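Ficha de datos: Registro de superficies de mesa, colección Volberg
Versión del documento: 7
Última revisión: 5/9/18

1. Objeto

El presente documento describe el contenido, la organización y las condiciones de uso del registro de superficies de mesa de la colección Volberg. El registro reúne imágenes de tableros de madera de tonos claros, acompañadas de anotaciones sobre el veteado, el brillo y las marcas presentes en cada superficie. Está destinado a los servicios de mantenimiento de mobiliario, a talleres de restauración y a centros de formación en ebanistería.

La colección no incluye mobiliario tapizado, metálico ni de piedra. Tampoco recoge patas, bastidores o herrajes, que se documentan en el registro Brostix y se rigen por su propia ficha.

2. Composición

El registro consta de 2000 imágenes, distribuidas en 16 carpetas. Cada carpeta corresponde a una sala y contiene las imágenes de sus tableros, junto con un archivo de anotaciones en texto separado por tabuladores. Las imágenes se entregan sin retoque de color ni corrección de reflejos.

Los campos del archivo de anotaciones son los siguientes:

sala: código de la sala de procedencia.
tablero: número de orden dentro de la sala.
tono: claro, medio u oscuro.
veta: recta, ondulada, mixta o no apreciable.
brillo: ausente, localizado o extendido.
marca: tipo de marca, según la clasificación del apartado 4.
posición: zona del tablero en la que se observa la marca.
observaciones: texto libre, en minúsculas y sin abreviaturas.

Los campos sin información se cumplimentan con un guion. No se admiten celdas vacías.

3. Descripción del veteado

El veteado se anota según su dirección dominante. Se considera recto cuando las líneas mantienen una misma orientación en toda la superficie visible, y mixto cuando las líneas rectas conviven con curvas u ondas. La anchura de las bandas no se mide; se hace constar en observaciones si las líneas se agrupan o se separan de forma apreciable.

La presencia de reflejos afecta a esta anotación. En las zonas con brillo intenso el contraste de la veta disminuye, y el anotador debe apoyarse en las zonas contiguas para asignar un valor. Si la zona afectada ocupa la mayor parte de la superficie, se consigna «no apreciable». 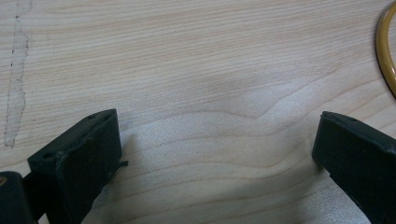

Figura 1. Tablero de madera clara con veta ondulada en la parte central, reflejo localizado y franja pálida irregular a la izquierda.

La anotación de una franja de este tipo debe limitarse a su aspecto: color, forma del contorno y extensión. Una franja más clara y grisácea que la madera contigua puede corresponder a un roce, a un residuo seco o a una pérdida del acabado, y la imagen por sí sola no permite resolver la cuestión. En tales casos se utiliza el código M3 y se deja la determinación de la causa al examen presencial.

4. Clasificación de marcas

M0: sin marca apreciable.
M1: marca puntual.
M2: marca lineal de contorno definido.
M3: franja o mancha de contorno irregular, de causa no determinada.
M4: pérdida de material confirmada en examen presencial.
M5: residuo confirmado en examen presencial.

Los códigos M4 y M5 solo pueden asignarse con el número de parte de inspección en el campo observaciones. Los reflejos no se clasifican como marcas en ningún caso, aunque presenten un tono blanquecino semejante al de un desgaste.

5. Procedimiento de revisión

Cada carpeta es anotada por dos personas de forma independiente. Las discrepancias se remiten a la oficina Adjei, encargada de la resolución definitiva. En la revisión de marzo se reabrieron 13 anotaciones por confusión entre los códigos M2 y M3; las correcciones están incorporadas a la presente versión.

6. Limitaciones

El registro no permite identificar la especie de la madera ni distinguir entre chapa y madera maciza con garantía suficiente. La iluminación varía de una sala a otra y no debe utilizarse el tono registrado como referencia para la elección de barnices o tintes. La ausencia de marcas en una imagen no acredita el buen estado del tablero completo.

7. Acceso y conservación

La copia de consulta se encuentra en el repositorio Fidora, en la carpeta «superficies». Las solicitudes de corrección deben indicar la sala, el número de tablero y el campo afectado. Las versiones anteriores se conservan en modo de solo lectura.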